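Block-print tablecloth: common questions

What size table does it fit?
The Nonum cloth suits a table for three or four. On a smaller one, let the extra fall over one side.

Why are there creases across the white panels?
It's posted folded. Press it on the back with a warm iron. 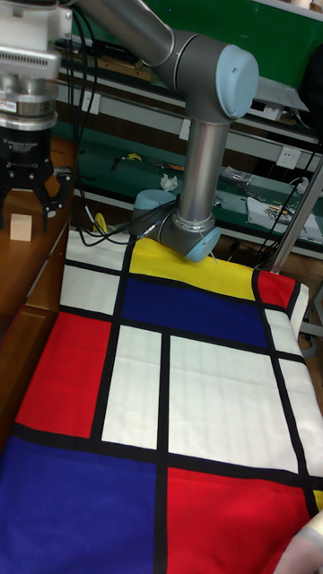
Will the colours run?
Wash it alone for the first 3 washes, in cold water, and line dry in the shade.

Do you sell the blocks?
Yes, Firnent plain wooden blocks come in bags of 28.

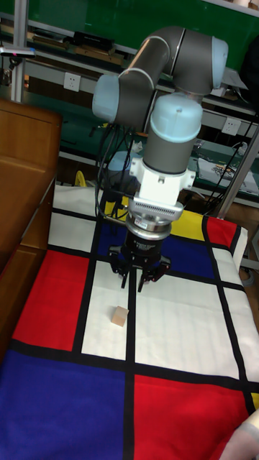 Small wooden cube on a white panel, next to the red.

Which way round does it go?
Whichever you like. Most people put the long yellow panel at the far side.
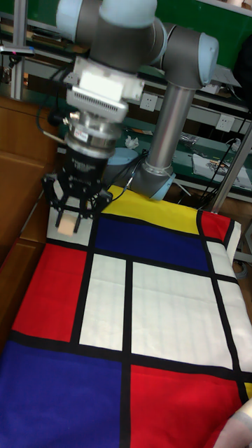
Yellow panel along the far edge, with dark blue in front.

Can I return it?
Yes, unwashed, within 28 days.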